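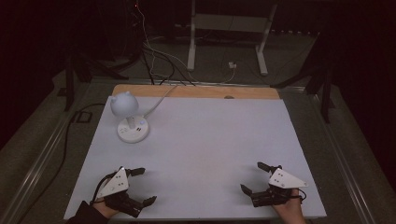 Cell Technician, Hand-Held Gripper Station (part-time, fixed term)

Trorker is hiring a technician to look after one recording cell at its Hetham site. The cell consists of a fixed table, a matched pair of hand-held grippers, the overhead camera and the small household items placed on the board. Operators work the grippers by hand. The recordings are used to train a two-arm robot in another building, and the arms are not part of this job. The person appointed keeps the cell in the same condition from one shift to the next and repairs it when it is not.

Contract: fixed term, ending in June, with an option to extend
Hours: 2 shifts per week, set one month ahead
Reports to: Ilse Stevens, cell operations
Site: Hetham, ground floor, Vandenberghe building

Duties

Table and board. The white board must lie flat inside the rails, with its far edge parallel to the wooden strip. Check it at the start of each shift and after any work under the table. Wipe the board with a dry cloth. Solvent cleaners leave patches that show up in the recordings and are not permitted on it. Rail fasteners are checked with the torque driver kept in the cell drawer and entered in the log.

Grippers. Each gripper carries a white triangular marker plate. The plate is the reference for tracking, so a plate that has moved slightly will spoil a full shift of recordings without any warning on the operator's screen. The technician checks plate screws, looks for scratches across the printed black dots, and replaces a plate as a complete part. Dots are never touched up with a pen. After a plate change the gripper is recalibrated and the old offset file archived under the gripper's serial number.

Cables. Gripper cables are routed so that the operator can turn the wrist fully in both directions without pulling on the connector. Slack goes behind the hand. The technician also keeps floor cables clear of the operator's feet and re-ties the bundle behind the table when equipment is added or removed.

Task items. The current task set is built on a desk lamp with a round base containing sockets. Two versions of the shade are in use, one plain globe and one with ears.

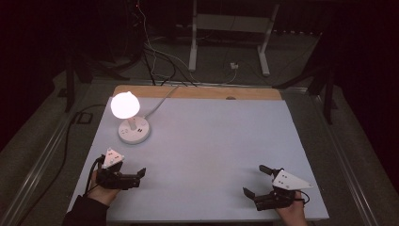

Lamps are inspected before use for loose stems, damaged sockets and worn insulation. The power cable leaves the board over the wooden strip at the rear and must stay behind the working area at all times. A lamp with any electrical fault is tagged, unplugged and taken out of the cell. It is not repaired on site. Room lighting is set to the level given on the task sheet, and the technician confirms it with the meter whenever a task is run with the lamp on — the exposure settings for the overhead camera differ between the two cases.

Records. Every adjustment is entered in Trurkurus, our maintenance log, before the next recording starts. An entry states what was found, what was done and which parts were used. Entries such as "checked, OK" are returned to the writer.

Required

More than 2 years of hands-on work with small mechanical or electromechanical equipment, in a lab, a repair shop or on a production line
Ability to strip and reassemble a small mechanism from a drawing
Basic cable work: crimping, strain relief, continuity testing
Plain, complete written English
Able to stand and lean over a table for long periods

Useful but not required

Camera calibration
Python at the level of running a script and reading its errors
Experience with finger pads, grip tapes or other wear coverings

Training covers 7 shifts beside the present technician, Gijs Claeys, before the new technician works alone. The finger replacement procedure below is taught during that period and is reprinted from the cell handbook so that applicants can judge the level of detail expected.
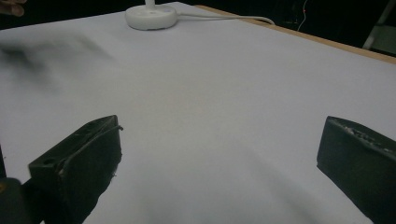

Cell handbook, section on gripper fingers
Text: Ruben Martens. Checked by: Müzeyyen Çınar. Revision: November 2021

Fingers are inspected with the jaws fully open and the gripper held over the white board, where damage to the dark covering is easiest to see. Look along the edge between the upper face and the inner face. Wear starts there. Light flecks, crumbled material or loose strands mean that the covering is breaking down.

Do not pull a loose strand. Cut it flush with fine scissors and inspect the edge under it. If the covering has lifted or torn through, replace it on both fingers of that gripper. A new covering facing an old one changes the closing point.

Power down the gripper before removing a finger. Keep the fasteners from each side in separate trays. Clean the finger body, let it dry, apply the new covering from the tip toward the mount and press out trapped air. Refit, close the jaws slowly by hand and confirm that the tips meet level. Run the open and close check, then record the new zero.

How to apply

Send a resume and one page describing a repair you carried out yourself, including how you found the fault, to Karlijn Brouwer at the Trorker Hetham office. Photographs or drawings of the repair may be attached. Applicants invited to the site will be given a gripper, a drawing and a set of hand tools, and asked to replace one finger covering and write the log entry for it. Travel within the region is reimbursed.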